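EVESVILLE MUSEUM AND GALLERY
Minutes of the Press and Image Licensing Working Group
November meeting, held in the Upper Reading Room, 10.15 am

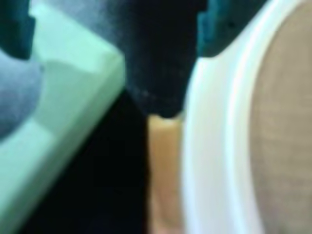 Present: Sheila Yeoman (chair), Bevan Pomare (collections), Ostap Horobets (digital records), Kelly Mapplebeck (press office, minutes)
Apologies: Sandra Fothergill (legal)

1. Minutes of the previous meeting
Agreed as a correct record, subject to one change: under item 4, "loan fee" to read "reproduction fee".

2. Matters arising
2.1 The old press contact address has been closed. Mail sent to it now goes to the shared press inbox.
2.2 BP has returned the signed copyright form for the Cheetham drawings. The original is in the collections safe and a scan is attached to the catalogue entry.
2.3 The quotation for a replacement flatbed scanner has not been received. Carried forward.

3. Image request figures
KM reported 433 requests for the year to date. Most came from regional newspapers and academic publishers. Requests from picture researchers working for television were down, but took longer to process, as rights were usually asked for in all territories and for an unlimited term. SY asked for future reports to show editorial and commercial requests separately. KM to amend the template.

4. Transfer of records from Vimex
4.1 OH reported that 867 master files have been copied out of Vimex and checked against the catalogue. Two failed the check and were copied again without error.
4.2 Caption fields longer than 1,000 characters are shortened on export. The full captions remain in Vimex and will be pasted in by hand. OH did not recommend a scripted repair, as line breaks in the older captions are not consistent.
4.3 Credit lines were discussed. Three forms are in use for the same lender. It was agreed that the form given in the loan agreement takes priority – where there is no agreement on file, the collections register is to be used.
4.4 Read-only access to Vimex to be kept until the captions have been completed.

5. Potutov exhibition: press images
5.1 BP tabled the proposed selection. The lender has cleared all works for editorial use during the run of the exhibition only. Images must not be cropped, overprinted or altered in colour.
5.2 KM asked whether details could be issued. BP advised that the lender's consent covers whole works. Details would need a separate request in writing.
5.3 It was agreed that low-resolution copies will be shown on the press page and full-size files supplied on application. Applicants to state publication, issue and intended use.
5.4 The press view will be on the Saturday before opening, from 9.30 am. Photographers to sign in at the staff entrance. No flash or tripods in Gallery 2.

6. Terms of use
SF had sent written comments on the draft. The group accepted her wording on storage of files after publication. Her proposed clause on social media was held over until she could attend – SY felt that "single post" needed a definition.

7. Any other business
OH noted that the download links sent to journalists expire after seven days. KM to add this to the standard reply.

Actions
KM: amend report template (3); update standard reply (7)
OH: complete captions (4.2); correct credit lines (4.3)
BP: write to lender about details (5.2); chase scanner quotation (2.3)
SF: revised social media clause (6)

The meeting closed at 11.40 am. Date of next meeting to be circulated by KM.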